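Introductory Astronomy, Handout 4: Small Bodies and Their Orbits
Benvinda Louro, Dornton, May 2019

4.1 Terms
An asteroid is a rocky or metallic body in orbit round the Sun. A comet holds ice as well, and grows a tail of gas and dust when it comes near the Sun. A meteoroid is a smaller piece of either.

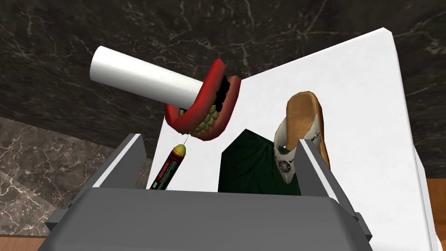

Fig. 4.1. Open gripper with household objects beyond (computer rendering).

4.2 Describing an orbit
The semi-major axis, a, is half the long width of the ellipse. The eccentricity, e, gives its shape: zero for a circle, close to one for a long, thin orbit. With a in astronomical units and the period P in years, P squared equals a cubed.

Worked case: a = 4 gives P squared = 64, so P = 8 years.
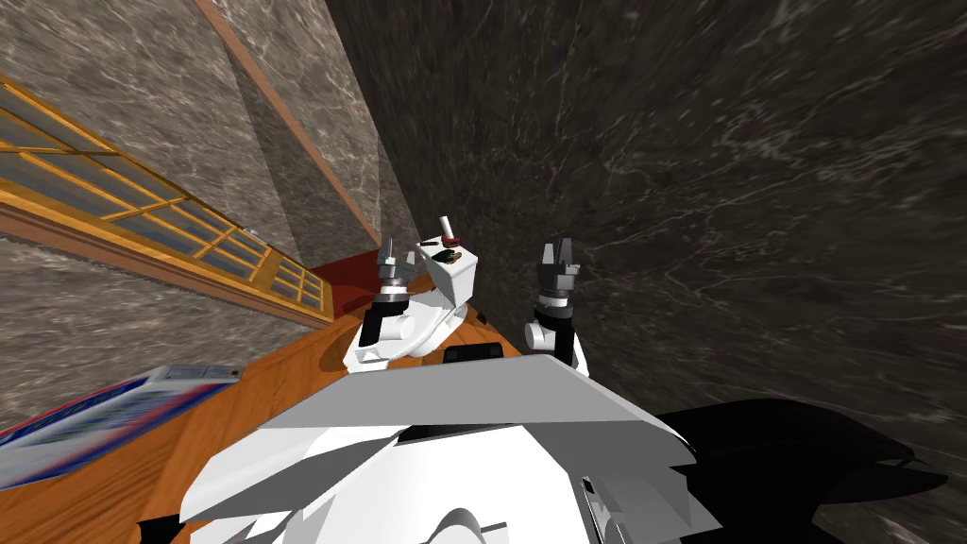
Fig. 4.2. Two arms and a white boxy object, tilted view (computer rendering).

4.3 Closest and furthest points
Perihelion distance is a(1 - e). Aphelion distance is a(1 + e). Speed is greatest at perihelion. Students often swap the two formulas in the December test; check that the two distances add up to 2a.

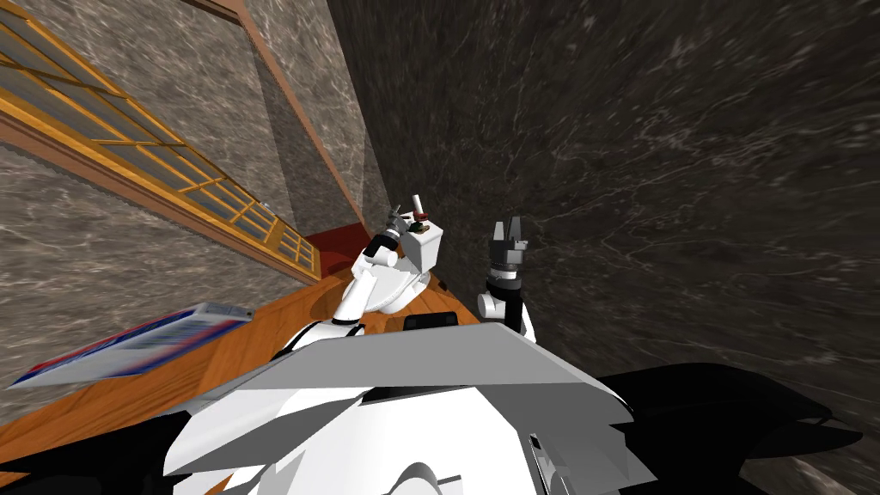 4.4 Exercises
1. Find P for a body with a = 16.
2. A comet has a = 10 and e = 0.9. Find both distances.
3. A comet has an aphelion distance of 50 and a perihelion distance of 2. Find a and e.
Show all working and give units.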